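Weekly tabletop and storage check, Prestevis, room 2
25 Feb 2022, checked by Mohcine Berrada

- [x] Tabletop wiped, no sticky patches. *One ring near the wall side, came off with warm water.*
- [x] Cabinet stands level. *No rocking when pressed at the corners.*
- [x] Both drawers open and close fully. *Lower one drags a little. Waxed the runners.*
- [x] Handles tight. *Quarter turn on the upper handle, left screw.*
- [ ] Cabinet label replaced. *Still has the old Casado tag on the back, should be 3522.*

The wooden cabinet stays on the table until the shelf is fixed. Keep both drawers shut between uses and leave clear space around the tray, the bottle and the carton.
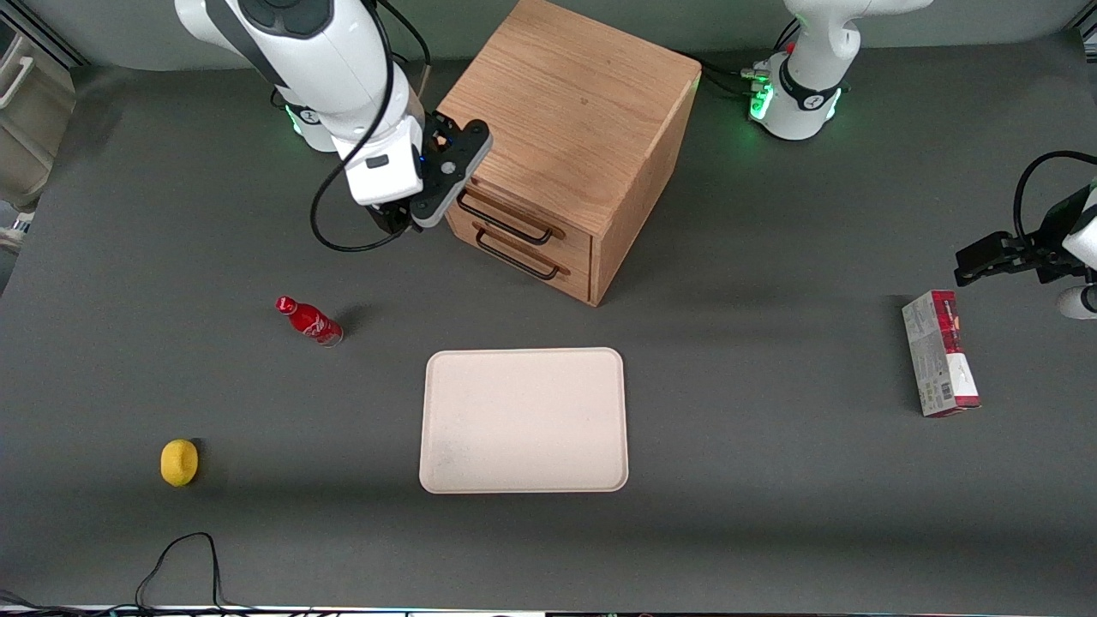

Can opened cartons be left out overnight?

Only if they hold dry goods and are folded shut. Anything else goes in the fridge by closing time, with the date on the side.

- [x] Fruit checked for soft spots. *Fine.*
- [x] Bottle caps closed.
- [ ] Tray washed and dried. *To do Monday.*
- [x] Floor under the table swept.

Shelf bracket ordered from Revside, order 567. Recheck the lower drawer when it arrives.

M. Berrada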